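About Us > Our Story

Posted in December by Benítez

34 shares · 8 comments

Rescombe packs small things into clear bags, and we love doing it! Toothbrushes, mostly, along with the bits and pieces that travel with them: little cups, caps, combs, folded washcloths, soap in paper. If you've ever arrived somewhere late at night without your wash bag and been handed a kit at the desk, you already know the kind of thing we make. We do it for guest houses, overnight shelters, summer camps, a couple of ferry lines and one very cheerful choir that tours every spring and forgets everything.

We started 17 years ago in the back half of a former shoe repair shop. There was one long table, one heat sealer that had to be held shut with your elbow, and a first order for 1,962 kits, a number we still have written on the wall by the door (it was supposed to be 2,000, but the washcloths ran short and the customer was kind about it). We packed that whole order in the evenings with the radio on. By the end of it we knew two things — that we wanted to keep going, and that we needed a better table.

The table matters more than people expect. You spend your day looking at it! We tried white laminate first and couldn't see a clear bag or a white cap on it to save our lives. Steel was noisy and cold on the wrists in winter. These days we work on pale wood by the windows, with the lamps turned on only when the afternoon gets dark. A dropped cap doesn't skitter off wood the way it did off the steel, and the room is a lot quieter, which everyone noticed the first morning.

There are 15 of us now. Most of the team works half days, mornings or afternoons, and the two groups meet at lunch, when the kettle goes on and somebody always has an opinion about bag sizes. We have plenty of those opinions. A bag that's too snug splits at the corner when the bristle end pushes against it. A bag that's too roomy lets everything slide down into a heap. Our favorite is the medium clear bag we call the Flistlow, named after the street where the old shop stood, and it has room for two brushes and a few small items at the bottom without any wrestling.

We put the heavier things in last and the brushes in first, heads up, so the person opening the kit can see right away what they've been given. Every bag gets a look against the window before it goes in the carton. Is the seal straight? Are the heads clean and the bristles standing up? Did a stray label get in? It takes a couple of seconds and we'd never skip it. If a bag is wrong we open it, start again with a new one, and put the old one in the recycling bin under the bench.

Customers ask about color quite a lot. You can have whatever your supplier makes, of course, but we keep coming back to white handles with blue on the grip. They look fresh, they suit grown-ups and kids, and the blue gives your thumb something to find when you're half asleep at a strange sink.
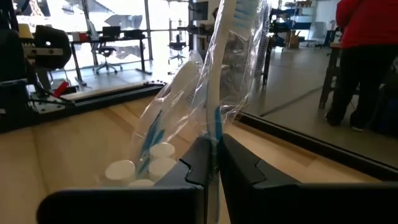
Small orders are very welcome, and we mean small. A guest house with eight rooms gets the same care as a camp with hundreds of bunks, and we'll happily talk on the phone for as long as it takes to work out what your guests really need. Some places want a brush and nothing else. Others send us a wish list that would fill a suitcase, and then we have a fun afternoon laying it all out on the table to see what fits!

Our newest range is called Kureo. It's for families, with two brushes to a bag so that a parent and child can share one kit and one trip to the front desk. We tried it out with a few of our longest-standing customers last summer and the reorders came in before we had even settled on a label. The label is still a bit of a debate, to be fair. Half the room wants a wave and the other half wants a moon.

If you'd like to see how we work, come by. Mornings before 11 are best, while the light is good and the cartons haven't piled up by the door yet. Ring the bell twice, as the first ring tends to get lost under the radio, and we'll put the kettle on.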